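Nakia Evening Courses > Looking at Color > Week 4: Gray
Reading time: 4 min
Last updated: February

WEEK 4: GRAY, THE COLOR THAT BORROWS

Gray is my favorite week of the whole course, and I know how that sounds! Bring your gray cards from last time, scissors, a glue stick, and the scrap envelope. If you missed the cutting session, there are spare cards in the Bélanger room on the shelf by the sink.

1. Where we left off

Last week we sorted 19 paper chips from light to dark and found that everyone agreed on the ends and argued about the middle. Keep your sorted strip. Tonight we look at why the middle is so hard, and the short answer is that a gray never arrives alone. Your eye reads it against whatever it sits next to.

2. Two kinds of borrowing

Lightness first. Put one square of mid gray on white and an identical square on black. The one on black looks paler, and it goes on looking paler even when you know perfectly well you cut both from the same sheet. I've done this demonstration for years and still get a little jolt from it. Lay a strip of the same gray across both squares like a bridge, and the difference shrinks right in front of you.

Then hue. Put your gray on a strong orange ground and stare for a bit. It drifts toward blue. On green it goes faintly pink, on violet a little yellow. The old name is simultaneous contrast: the eye pushes neighboring colors apart, and a gray, having so little color of its own, gets pushed the most easily. (Small patches on big grounds work best. Big patches barely budge.)

3. Warm gray, cool gray

Paint stores know all about this. The Skoler fan deck we pass around has a whole run of grays with a drop of brown or blue or green in them, and on its own each one looks plain. Fan three of them out and suddenly they have opinions. A gray-brown beside a clean gray can look positively toasty.

Something to try at home: find a gray wall and look at it in the morning, then at 60 watts of lamplight after dinner. Write down what you'd call it each time, before you check your first note. Most people are surprised by how far apart the two names are.

4. Grays beside a light blue

Pale blue is a sly neighbor. It's so close to gray in strength that the two can trade places, and grays near it can start to seem slightly warm. Cover the blue areas with your thumb, look at the grays, then take your thumb away.
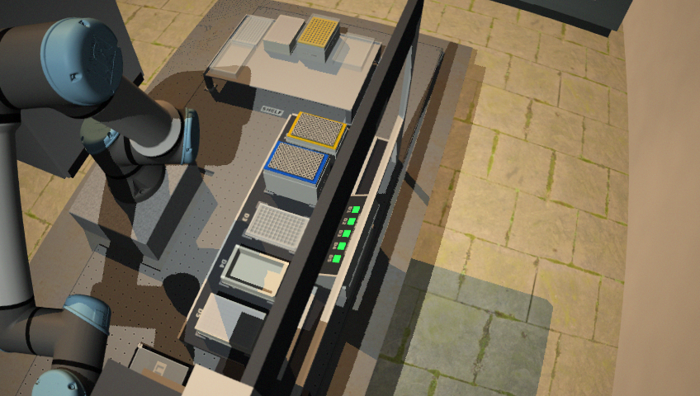 Same pairing, different arrangement:

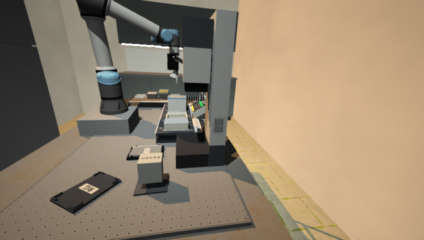 Ravinder Campbell wrote in after the last run of this course to say that the thumb trick did nothing for him until he squinted, and that at home he gets a much stronger effect with a paper tube, looking at the gray alone for a slow count of ten and then dropping the tube. I tried it and he's right, the tube is better! Bring one if you have a kitchen roll to spare.

5. In-class exercise

Work in pairs. Cut four squares from the same gray card. Choose four grounds from your envelope and try to make the squares look as different as you can. Then swap tables and guess which ones match. Don't peek at the backs.

If you finish early, go the other way: start with two grays that are clearly different and find grounds that make them look alike. This is much harder and a lot more fun. The best pair from the Atosville group is still pinned up by the door, and I'd love to see somebody beat it.

6. For next week

Make a page of grays mixed without any black. Blue and orange is a good start, red and green gets muddy fast (muddy is fine, label it anyway). Note which two paints went into each patch and which one you used more of.

Optional: the first chapter of the reader, 2,000 words, mostly about fog.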